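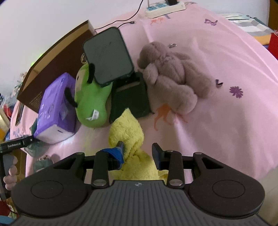
4. Booking a pickup in Flemix

Log in, hit New Job. Depot defaults to Skeltcombe - change it if your not shipping from there.

1. Enter collection postcode and contact name.
2. Add parcels. Max 40 per job, weight in kg.
3. Pick a time slot. Same-day closes at 2 pm.
4. Print labels, one per parcel. Flat side, no tape over the barcode.
5. Press Confirm. Wait for the job number.

Note: error 208 = adress not found. Retype it, dont paste.

Caution: no batteries or aerosols without form 5. Driver will refuse them.

Stuck? Ask for Sólveig Overgaard, dispatch desk.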